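25 janvier 2025

Repris le glaçage façon velours côtelé pour le gâteau de Janaína Prado. Base : crème au beurre à la meringue suisse, 600 g, colorée au brun en gel, puis une pointe de bleu pour casser le roux. La teinte fonce au repos ; je m'arrête donc un ton trop clair.

Sirop et blancs montés à 55 °C au bain-marie, fouettés jusqu'à refroidissement complet. Beurre ajouté en 13 morceaux. Léger tranchage vers la fin, rattrapé en fouettant à vitesse moyenne.

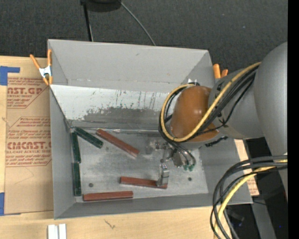
Pour les côtes, le peigne Stesel donne un sillon trop large : on lit de la tôle ondulée. Le Darnard, plus fin, passe mieux, à condition de tirer d'un seul geste -- toute reprise se voit. Lame essuyée à chaque passage.

Coutures à la douille 1, ton plus clair, environ 80 points par côté. À refaire : l'angle arrière, où les côtes dévient. Demander à Leite si son colorant en poudre marque moins.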